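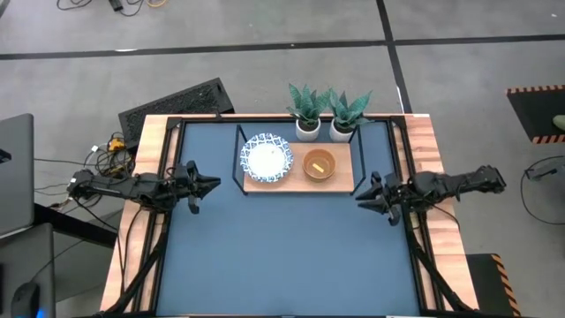 Serving board with the patterned plate and wooden bowl, two snake plants behind.

Hi all, time for the August update on the tableware grant! We've spent 778 of the 4,000 so far, mostly on bowls and the Dekwood boards (the Jolberg order is still stuck, I'm chasing it). The wood top on the black frame is a keeper, and I love how the plants look next to it.

Bright colors are in too, orange and lime green, so the table setting lists are up to 11 and I'd like to add 9 more before we close out.

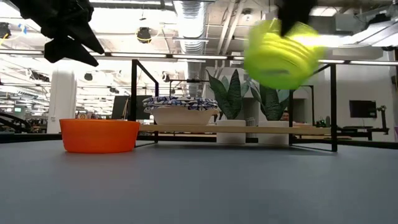
Kári Ingvarsson wrote back that the bowls should be stacked by size before we put anything on the shelf, and that he'd skip the Banard set entirely. Fair enough, I've dropped it!

Next up is clearing dishes off the rack and putting them back.
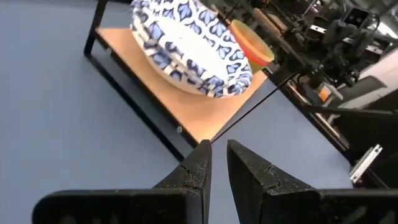
I'd also like to try the bigger dishes from Khan, if the money stretches.

We use cookies to improve your visit. Accept / Manage settings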